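# White two-door cabinet for shoes: bottom shelf won't take my trainers, move it or leave it?

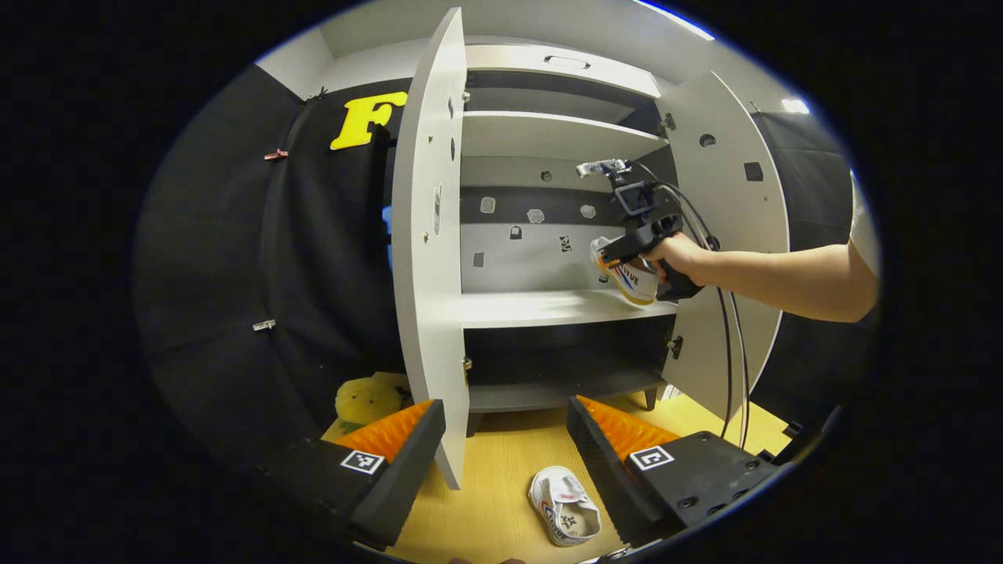
*A white trainer held at the lower shelf, both doors open.*

Posted by **plirnilero_flat2** in Storage & Furniture

I have a small white cabinet that I want to use for shoes. It has two doors, an upper shelf, a lower shelf and then a low dark space at the very bottom. It stands on short legs on a light wood floor. There is a handle slot cut in the top panel.

The problem is the heights. The gap over the lower shelf is fine for trainers. The dark space underneath is too low for anything except sandals, and I don't own enough sandals to justify it. The left door has a row of holes up its inner edge, so I assumed the shelves could be moved, but I can't find matching holes on the inside of the body. Maybe I am looking in the wrong place.

What I would like to know:

- Can the lower shelf go up by one or two holes without the cabinet going wobbly?
- Do shoes need air in a closed cabinet? The right door has a round hole and a square cutout in it. The left one doesn't seem to have the same.
- The doors swing wider than I would like. I have about a foot and a half on the hinge side. Is there a simple way of stopping them?

It came second-hand from Tritusora, the house clearance place on the Sampaio road. No instructions and no bag of pegs. I have five pairs of trainers, two pairs of boots and some slippers. The trainers are white and I would like to keep them that way, so I don't want the boots dripping on them from above.

I have already wiped it out with washing-up liquid and left the doors open overnight. There is a faint smell of old polish but nothing bad.

---

**greyhallway**

Look at the doors first. A row of holes on the inner edge of a door is normally for hinges or for a small rack, and it doesn't tell you anything about the shelves. On a lot of these flat-pack cabinets the same panel is drilled for several uses and then only two or three of the holes get used. So I wouldn't read much into it.

For the shelves, empty the cabinet and run a fingertip up the inside of each side panel, near the front and again near the back. If there are peg holes you will feel them, even if they have been filled or painted over. If you feel nothing, the shelves are fixed, probably with screws or cams from the outside. Check the outside of the sides for plastic caps the same colour as the panel. Prise one up with a butter knife and see what is under it.

If they are fixed, I would leave the lower one alone. In a narrow cabinet the fixed shelf is often what keeps the sides square. Take it out and the doors stop lining up, and then you spend an evening on the hinges. I did this with a bathroom cabinet and ended up putting the shelf back.

What you can do is leave both shelves where they are and add a pair of stick-on brackets with a thin board across. That would give you a half shelf at the back of the upper space for slippers. Measure the height you have left before you buy the board.

On air: yes, they need some. Trainers that have been worn all day should stand out for a few hours before they go in. The holes in the right door will help a bit. I wouldn't drill the other door to match until you have lived with it for a month or so. Leaving a door ajar at night does the same job.

Boots go at the bottom on a tray. If they are too tall for the bottom space, they don't belong in this cabinet, sorry. Mine live on a boot tray by the door from October until it dries up.

For the doors swinging too far, you can get restrictor clips that fit on the hinge arm and stop it at ninety degrees. You need to know what make of hinge it is. Unscrew one and look for a name or number stamped on the cup or the arm, then take it to the shop with you. If there is nothing on it, a short length of cord between two screw eyes works and costs next to nothing. Put it high up where it won't catch on the shoes.

---

**Mrs_T_Lallville**

I would put the trainers in sole to sole, one facing in and one facing out. You get more on a shelf that way. Line the shelf with old wallpaper or lining paper, it saves scrubbing. For the smell of polish a saucer of bicarb for a week.

Do check it is fixed to the wall if there are little ones about. Short legs and big doors, it could come forward if somebody pulls on them.

---

**flatpack_again**

Just get a shoe rack. Cabinets are too much bother for shoes, everything ends up in a heap behind the doors anyway.

---

**plirnilero_flat2**

Thanks all. I ran a finger up the sides like greyhallway said and there are no holes, and there are two caps on each side on the outside, level with the shelves. I got one cap off and there is a screw under it. So they are fixed and I am leaving them.

I tried the sole to sole way and got three pairs on the lower shelf and two above. The bottom has the sandals, the polish tin and the brushes in it. Boots are going on a tray in the porch.

The hinge has no name on it that I can find, only some numbers that I can't make out. I have done the cord on the right-hand door and it stops well before the wall. I haven't done the left one yet.

There are no children here but I will put a bracket on the back. Does anyone know if the wall plugs that come with those brackets are any good in plasterboard, or should I buy separate ones?

---

**greyhallway**

Buy separate ones. The ones in the packet are usually for brick. Get the metal screw-in sort for plasterboard, or find a stud and use a plain wood screw into that.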